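4.2 Puesta en marcha de la celda de mesa – reglas previas

Valido para Zirkberg, brazo doble. Leer antes de dar tensión. Para el módulo Inley ver anexo 2.

1. Tapete verde sobre la mesa, cuadrícula hacia arriba. Piezas dentro del tapete – panecillos a la izquierda, cuenco a la derecha, vacío.

2. Parada de emergencia a mano. Probarla siempre, también tras una pausa corta.

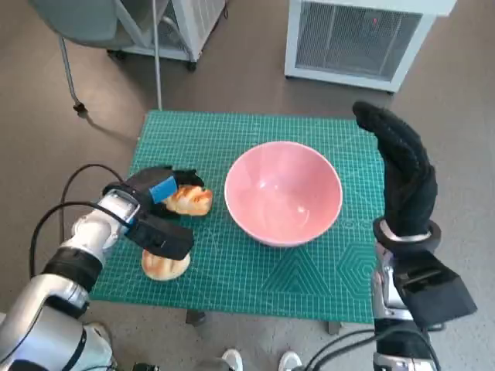
3. Velocidad al 40 % en la primera pasada. No subir hasta completar 4 ciclos seguidos sin aviso.

NOTA: los cables del antebrazo necesitan holgura. Si tiran al girar la muñeca, parar y recolocar.

4. Manos en posición de espera a ambos lados, dedos hacia arriba. Comprobar que ninguna roza el borde del cuenco.
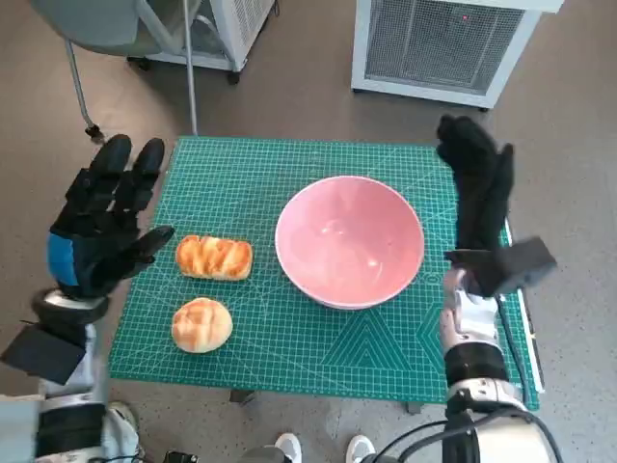

4.3 Muñeca y dedos

1. Sin tensión. Revisar tornillos de los dedos uno a uno, apretar con la llave Jindmont. Nada de fijador en los de la punta.

2. Abrir dedos del todo. Mirar que no quede miga ni harina entre las placas.
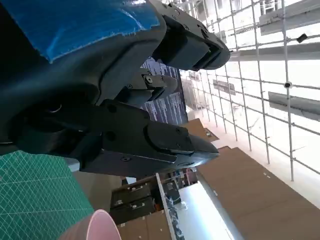
3. Cerrar despacio en modo manual, 2 veces. Si se oye roce, no seguir – anotar en la hoja Mahasneh y avisar.

PRECAUCION: no meter la mano entre los dedos con el brazo habilitado, ni para quitar una miga.

4. Antes de pasar a automatico, nadie con los brazos sobre la mesa.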